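Walkaround checklist for the mug arm, with my comments
Simulator first, then the shop. Same list for both, every time.
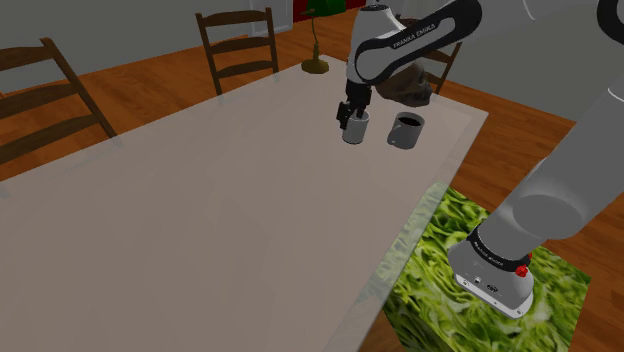

I started keeping this list in April, after I got cocky and ran a path on the real arm that I'd only half checked in the sim. No harm done apart from a chair leg and my pride! Since then I go down the page with a pencil, and if a line fails I stop there. The shop at Flomitz is shared, so please don't wipe my notes off the board even if they look done.

PART A — SIMULATOR

A1. Pedestal clear of the table edge. OK
I keep the box right up near the long side so the arm can get to the far end without stretching flat out. Moved it twice already. (The leafy green texture stays, I like it.)

A2. Base bolted to pedestal in the model, no floating. OK
Sounds silly until you forget the fixed joint and the whole thing drifts off during lunch.

A3. Tabletop collision on. OK
The glassy top looks solid either way, so I don't trust my eyes on this one. I drop a test block on it and wait.

A4. Grip on the mug near the rim. OK, with a comment
Works for the white one. I'd like to try lower down, but then the fingers get awfully close to the table and I don't love that.

A5. Second mug clearance. WATCH
The gray one stands right next to the one being held. Fine going straight up, not so fine if the wrist swings first. I changed the path so it lifts before it does anything else — please leave that order alone.

A6. Lamp inside the no-go zone. OK
The lamp got its own keep-out box, with a bit extra for the shade. The stem is thin, and the planner will happily try to sneak past it if you let it.

A7. Chairs included in the obstacle list. FIXED
I had left out the one by the elbow. That's the one that matters most, of course, so now all the chairs get loaded with the table and I can't skip them.

A8. Full run, start to finish, 300 times with random mug positions. PASS
Did it overnight. There were 2 near touches, both on the gray mug, both before I fixed the lift order. None after.

PART B — THE REAL THING

B1. Stop button reachable from where I'm standing. OK
Press it before the run, every run. I mean really press it, with the arm powered, and watch the arm stop.

B2. Cable slack and strain relief. REDO
The Gako cable clips keep popping off the bench rail. Zip ties for now, proper clamps from Vendale are on order.

B3. Bench clamps tight. OK
Quarter turn needed on the left one again. I'm starting to suspect the bench.

B4. Floor tape at 600 mm past full reach. OK
If you're inside the tape, the arm is off. That goes for me too, and for whoever wants to borrow the Balaskas vise "for just a second."

B5. Speed cap set low for the first pass. OK
I use roughly 2 percent to start with. It's painfully slow and I make a coffee, but I stay where I can see it!

B6. Only cheap mugs. OK
Thrift store box is under the bench. Put chipped ones in the trash, not back in the box.

STILL OPEN
Clamps for B2. Rerun A5 with the handle turned the other way. Relabel the power switch, the marker has rubbed off again.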